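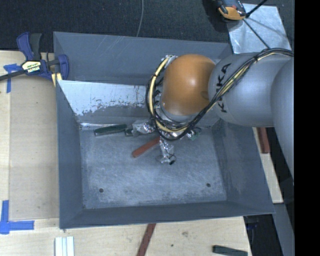
The bins are coming, whether we want them or not

By Olesia Zinchenko

Residents of the Kuvthorpe buildings got a letter under the door last month telling us that the "shared goods program" starts on 1 October 2019. If you threw yours out with the pizza coupons, the short version is that every stairwell gets a bin, you put things in it that you don't need, your neighbors take them out, and we all buy less stuff. The management company, Bernis, says this will cut the amount we send to the dump and "bring households closer together."

I'd like to believe it. I've lived in building C long enough to remember the book shelf in the laundry room, which for one good winter had novels on it and after that had tax software manuals and a single ski boot. The boot stayed until the shelf was taken out. I don't know what the lesson is, but I'd feel better if Bernis had mentioned the shelf somewhere in a four-page letter.

What the letter does mention, twice, is Ultholm. Ultholm is a housing development across the river that tried the same thing in March, and we are told it was a success there. I called their residents' office to ask what success meant. The man I spoke to was very pleasant and said people seemed to like it. I asked if they had weighed their trash before and after. They hadn't. I asked if they still had the bins. They had some of them.

So that's the evidence. It may be a fine idea, and it may work, but "people seemed to like it" is what you say after a potluck.

Then there is the money. The program costs each household 3 dollars a month, added to the service charge. There are 131 households here, and you can do that sum yourselves. Bernis says the fee pays for the bins, weekly cleaning and hauling away whatever doesn't get taken. That last part bothers me. If things nobody picked up go to the dump anyway, then we have paid to have our old toasters sit in a hallway for a week first. Perhaps most things will get picked up. I asked what share they expect, and the reply thanked me for my interest.

I did try to find people who disagree with me. Hafiz Menon in building A is all for it. He has two kids who outgrow shoes faster than he can buy them, and he told me he would happily pay the fee for one decent pair of snow boots a year. Fair enough, and I told him so. He also thinks I'm being a grouch about the toaster thing, and that a hallway is a perfectly good place for a toaster to wait.

Sibel Gökçe is on the other side. She points out that building B already has a swap list taped up by the mailboxes, which is free and has been going for years. You write down what you have and your apartment number, and someone knocks. She got a crib that way and passed it on the same way. Her worry is that once there's a bin downstairs, people will stop using the list, and the list is how she got to know half the people on her floor. The letter doesn't say a word about the list either.

The rules about what can go in are also thin. No food, no paint, nothing "unsuitable." Who decides what's unsuitable? Is a mattress topper suitable? What about a lamp with a cord that has been taped? Volkan Yüksel, who used to do electrical inspections, would not want anything with a plug in there unless somebody has tested it, and he says he isn't offering. I put this to Bernis as well and was told the question would be "looked at in the first review." The first review is after the program has been running for 2 months. I would have looked at the plugs first.

Last time something like this came up, with the bike room, 44 of us signed a letter asking for a trial in one building before doing all of them. We got it, and the bike room is better for it, mainly the locks. I can't see why the same thing shouldn't be done here. Put the bins in one building, weigh what goes out, see what's left at the end of each week and print the numbers in this newsletter. If they're good I'll say so in this same space and put my own toaster in.

If you'd like to add your name to a letter asking for that, there's a sheet on the board outside Bayram, next to the bus timetable. Prodromos Michailidis has the spare copy in building D for anyone who can't get down the hill. Please print your name, as last time we had several that no one could read -- one of them was mine.

Bernis has been sent this piece and offered the same amount of room to answer in the next issue.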